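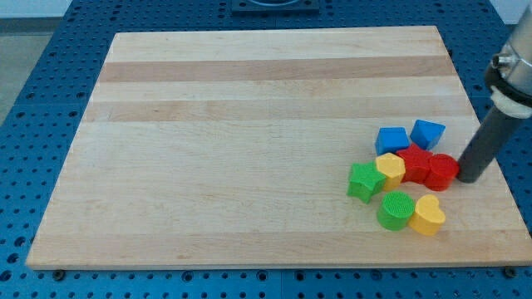
Woodshop and Toy Bench: Monthly Inspection Checklist
Murkthorpe Community Workshop
April round, Thursday, doors closed to members from 8:00 a.m.

Ratings: OK = no action. W = watch, look again next month. R = repair before use. X = out of service, tag fitted.

1. Exits and floor

1.1 Main door opens fully from inside without a key. OK
1.2 Rear exit clear to the full width of the door. R
Comment: Lumber offcuts stacked against the hinge side. Door opened to half width only. Offcuts moved to the rack during the inspection. Marked R until the floor is taped.
1.3 Floor free of trip hazards. W
Comment: Mat in front of the lathe is curling at one corner.
1.4 Exit signs lit. OK

2. Fire

2.1 Extinguishers on hooks, pins and seals in place. OK
2.2 Gauge in green. OK on both units.
2.3 Extinguisher tag numbers match the log. W
Comment: Unit by the spray booth reads 661. Log has 616. Log corrected in ink; the typed sheet still has the old number.
2.4 Oily rag can has a self-closing lid and was emptied the night before. R
Comment: Lid stays open past the halfway point. Hinge is bent. Can moved outdoors for now.
2.5 Smoke detectors sound on test button. OK

3. Electrical

3.1 Panel door closes, 3 feet of clear space in front. OK
3.2 Breakers labeled. W
Comment: Label for the compressor circuit has faded again. Pencil doesn't last on that cover. Use the label printer.
3.3 Cords free of cuts, splices and tape. X
Comment: Cord on the Prinomer orbital sander is nicked through the outer jacket near the strain relief. Tagged out. Do not tape.
3.4 GFCI outlets trip and reset. OK, 5 outlets tested.
3.5 No extension cords used as permanent wiring. W
Comment: The radio is on one. Move it to the wall outlet on the east side.

4. Machines

4.1 Table saw: guard, riving knife and push stick present. OK
4.2 Table saw: blade stops in normal time after switch-off. OK
4.3 Band saw: blade guard adjusts and holds. W
Comment: Knob needs more force than last month. Clean the thread before replacing it.
4.4 Drill press: chuck key removed, return spring works. OK
4.5 Lathe: tool rest locks. OK
4.6 Emergency stops work at every machine. OK
4.7 Dust collector: run hours read from meter. 3813
Comment: Filter bag was changed at 478 hours before this reading. Replacement bag is on order from Oyewole, same size as the last one.
4.8 Dust collector: hoses tight, no cracks. W
Comment: Clamp loose at the planer branch. Tightened. Look again in May.

5. Hand tools and benches

5.1 Chisels stored with edges covered. OK
5.2 Hammer heads tight. OK
5.3 Bench tops free of raised splinters, screws and dried glue. OK
5.4 Small pieces and toy parts checked for cracks and sharp edges before going out on the toy bench. OK
5.5 Clamps: pads in place, threads clean. W
Comment: Two bar clamps without pads. Spares are in the second drawer.

6. Finishes and first aid

6.1 Flammables cabinet closes and latches. OK
6.2 All containers labeled with contents. R
Comment: One unmarked jar on the bottom shelf. Treat as solvent until disposed of.
6.3 Zindness hand cleaner dispenser filled. OK
6.4 Eyewash bottles in date and sealed. OK
6.5 First aid kit stocked to the list inside the lid. W
Comment: Low on large bandages and out of tweezers.

Open items carried to next month: 1.2, 1.3, 2.3, 2.4, 3.2, 3.3, 3.5, 4.3, 4.8, 5.5, 6.2, 6.5.
Only the inspector may remove a red tag. Copy of this sheet goes in the binder by the sign-in desk.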